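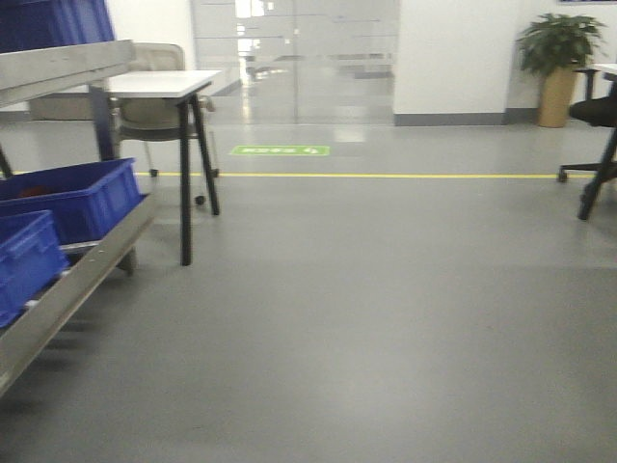

Stainless steel cart with the blue bins, small white-topped table alongside.

Home | Reviews | Workroom | Storage | Seating | Contact

Perron two-level steel cart: is it worth the extra money?
Last updated: 2018-01-31

I have a grudge against carts. I have owned three of them and every one ended up as a place to put things I didn't want to deal with, and then as a thing I had to steer around. So when the Perron went on sale in April I bought it expecting to send it back.

I still have it. That is not quite a recommendation.

The Perron catalog calls this a "professional mobile storage solution." It's a steel cart. You get a top level, a lower shelf, posts, and legs with casters. The metal has a brushed finish that looks good in the store and picks up every ceiling light in the room once you get it home. If you like a workroom that looks like the back of a restaurant, you'll be happy. I find it a little cold, and fingerprints show on it by lunchtime.

Putting it together took me most of an evening. The instructions are one sheet of drawings with no words, and the drawing for the lower shelf shows it from underneath without saying so. I put mine on upside down the first time. The fasteners go in along the edge of the shelf and they stay visible afterward, a few small dark spots on a strip of pale metal. At this price I would have liked caps for them. A packet of caps costs next to nothing.

Now the bins. Perron doesn't include any, and the sales page is careful to photograph the cart full of them, which I think is a bit cheap. I went with blue plastic ones from Ivley. They're ribbed on the outside, they have a decent lip to grab, and they are very, very blue. You will not lose one. I keep one up top and the others on the lower shelf, with the larger one toward the back, and that was a mistake I keep repeating, as anything in the larger bin means reaching over the front one. Measure your bins before you buy the cart. The shelf will take a lot of weight but it won't get any deeper.

The advertised load is 75 pounds a shelf. I have no way to test that and I doubt most buyers do either. With bins full of the usual odds and ends it doesn't sag. Push it from one corner and it does rattle, more than I expected from something sold as solid. Tightening everything again after the first couple of weeks helped some.

The casters are okay on my gray floor. Over the metal strip in the doorway they stick, and you have to lift one end. I would not try it on carpet.

What it does well is clean up. Water, glue, marker, all of it wipes off with a rag. My old Zirkura cart had a painted finish that chipped inside of a year, and once it chips it rusts. I haven't seen a spot on this one so far, but ask me again after a couple of summers.

A word on what it stands next to, as two people have written in asking. The table is the Warkon small one, white top, thin black legs that angle out a bit. It's light and it's cheap and I like it more than the cart. The legs are my one complaint. Because they splay, you can't park the cart flush against it down at floor level, and a gap opens up that swallows pencils. The top shows coffee rings if you leave them overnight. The beige chair behind it is older than either and I don't know who made it. Padded back, casters, comfortable enough for an hour. It fits under the table well enough to keep the walkway open, and that's all I ask of it.

Would I buy the Perron again? At full price, no. You are paying for the finish, and a plain wire cart would hold the same bins. On sale, probably, if I had a wet or messy job for it. If yours is only going to hold paper and tape, get the Warkon table and put the bins underneath.

Pros: easy to wipe down, no sag, no chips
Cons: rattles, bare fasteners, useless drawings, bins sold separately

Rating: 3 out of 5

Home | Reviews | Back to Storage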